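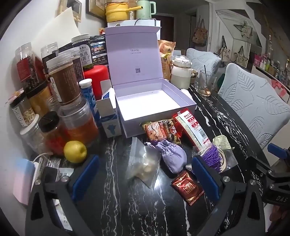
Where should opened packets of dried fruit and nuts go once the pantry table has been sorted? Into a clear jar with a lid that seals, with the name and the best-before date written on a strip of tape and stuck on the back.

Harbridge Shared Kitchen, minutes of the pantry meeting
Last updated: 20 Aug 2022

In the chair: Mahlet Tesfamariam, who also took these notes, so please forgive any rambling.

Welcome
Mahlet thanked everyone for coming out on a chilly morning, and thanked whoever brought the lemon slice (the recipe has been requested more than once and should go up on the fridge, please!). The June minutes were read and accepted with one correction: the grocer we order from is Foreck, with no second "r".

The jars
Most of the morning went on these, and happily so. It was lovely to see the dried fruit, the seeds and the red berries in clear jars where you can tell at a glance what's running low. A couple of the newer members weren't sure what was in the darker ones, and it was agreed that the lovely Chinese labels stay on and that a small English label be added beside them. The black jar marked 甄选 and 葚干 is dried mulberries, for anyone who has been wondering, and they're very good in porridge.

Spending
We agreed to put $280 towards new shelving from Liltier, to go along the wall by the back door. The quote includes delivery but we'll be putting it together ourselves, so bring a screwdriver if you own a decent one.

Gift box
There was a good long chat about the pale gift box, now that it's empty. It's a sturdy thing and it seemed a shame to throw it in the recycling, so it will be kept for the Christmas hamper and live on the top shelf with its lid closed.

Tablets and cartons
Tablet tubes and the like are to be kept apart from food, in the cupboard over the kettle. Please take yours home if you no longer need them.

Still to do
Mahlet to order two more jars with black lids from Habte and write the English labels. All of us to finish an open snack bag before starting another, a rule that was passed with plenty of laughter and a few guilty faces. Lemons to go in the fruit bowl.

Meeting closed just before noon, and several people stayed for another cuppa.

3 comments · 2 shares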